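Giving up something for Lent when your small group wants everyone to do the same thing?

lordana_p
24 February 2018
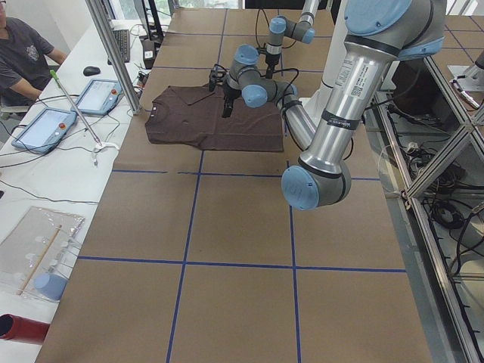 The brown tee, on the paper

So our small group at Naston decided we're all giving up the same thing this year, and it's social media, the whole way to Easter. I said fine in the meeting and then I got home and felt kind of sick about it. My sister is overseas and the only way she posts pictures of the kids is on there. I don't scroll for hours. My real problem is food, if I'm being truthful with myself, and I'd been praying about giving up sweets and eating out before any of this came up.

Do I go along with the group or do what I felt led to do? We're already more than a week in and I've cheated 3 times.

Loredana

wumon_creek
Do what you felt led to do. Isaiah 58 has plenty to say about the kind of fast God wants and I don't remember a group vote in there.

gcaruso
Gonna push back on that a little. Isaiah 58 is written to a whole people, and what it's mad about is how they treat their workers while they fast. I think there's something good about a group going hungry for the same thing together. I grew up Catholic and all of us were eating fish on the same night, and I miss it.

wumon_creek
Sure, but you grew up with that. She's got a group leader who picked a thing out of the air.

lordana_p
He didn't really pick it out of the air, we talked about it for two weeks. I just didn't speak up. That part's on me.

tabitha_in_the_back
Can I ask why we're doing Lent at all? My church never has and I don't see it in Acts. Not trying to start a fight!! I just see people get so worked up over chocolate.

gcaruso
You won't find Sunday school in Acts either. Forty days in the desert is in Matthew 4, and that's enough for me.

tabitha_in_the_back
Jesus did that once, though, and He didn't tell us to copy it. Matthew 6 says when you fast, don't let people know. A whole group announcing it feels like the opposite.

wumon_creek
^ this

gcaruso
By that logic we can't pray out loud in church either. But ok, I'll give you that posting about it online is a bit much, me included. Loredana, could you call your leader before March and just tell him what you told us? Mine would've been glad to hear it.
- Gerardo

lordana_p
I texted him last night. He said keep the sweets fast, look at my sister's pictures on Sundays, and come to the potluck anyway. I'm bringing beans. Tabitha, I'm still chewing on the Matthew 6 thing, might ask him about that one too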